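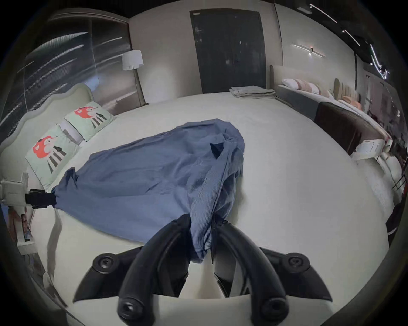 Section 4. Setting up the Taro mattress and putting on the first bedding

Read this section through before opening the carton. The mattress weighs 147 pounds in its wrapping and takes two people to lift.

4.1 Before you start

Check that the base is level and that every slat or panel is fastened down. The base must be rated for the mattress and sleepers together. Leave 6 inches between the mattress and any heater.

CAUTION: Do not use a box cutter on the inner wrap. Use the small plastic cutter taped to the carton lid. Cuts in the cover are not covered by the warranty.

4.2 Unpacking

1. Stand the carton at the foot of the bed and open the top flaps.
2. Slide the roll out onto the base. Do not drop it.
3. Turn the roll so the Ulstead label faces up and toward the foot.
4. Slit the outer wrap along the printed line and unroll the mattress.
5. Cut the inner wrap and pull it out from underneath, one person on each side.
6. Open a window and leave the mattress uncovered overnight.

Note: The corners and edges fill last. If one spot is still low the next morning, press on it with flat hands and wait another day before calling us.

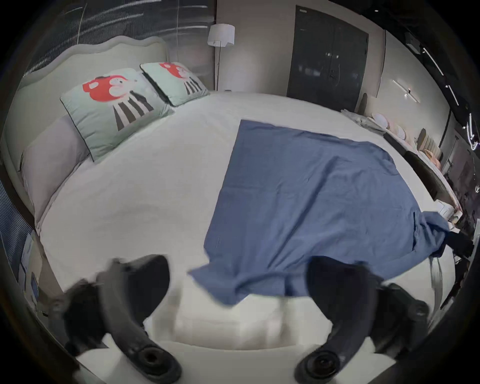

Can I sleep on it the first night?

Wait until the second night if you can. Sleeping on it early won't damage the foam, but it will feel uneven and the new smell will be stronger.

4.3 Protector and fitted sheet

1. Put the protector on with the smooth side down.
2. Start the fitted sheet at the head and work toward the foot.
3. Tuck the elastic fully under the mattress.
4. Smooth the top with your forearm, from the middle outward.

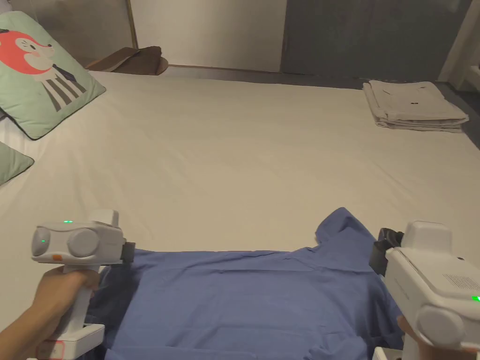
The cover on the Taro stretches, and the sheet has to be able to stretch with it. Buy a sheet with deep elastic and don't pull it as tight as it will go. A few creases do no harm. The cream-white fitted sheet in the photo still has shallow wrinkles running across it, with longer diagonal folds near the left side, and it needs no further work. Ridges you can feel through your nightclothes should be smoothed out.

4.4 First months of use

Turn the mattress head to foot once a month for the first 6 months. Do not flip it over, as the sleeping layer is on one side only.
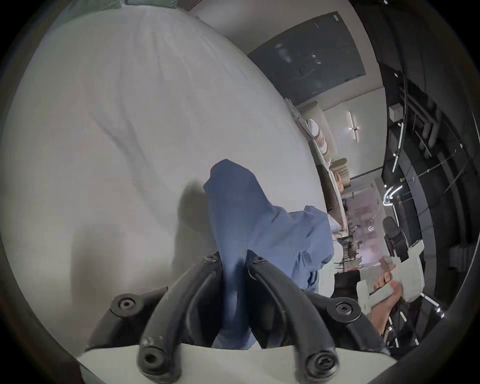

After that, turn it twice a year. January is easy to remember for one of the two. Vacuum the cover with the soft brush while the bedding is off, and let the bed air for an hour before making it up again.

CAUTION: Do not iron on the mattress or use a heated blanket set above low.

Spare protectors are listed under part number 200. For help with setup, write to Yamila Durán at the Ulstead service desk and include the number on the label.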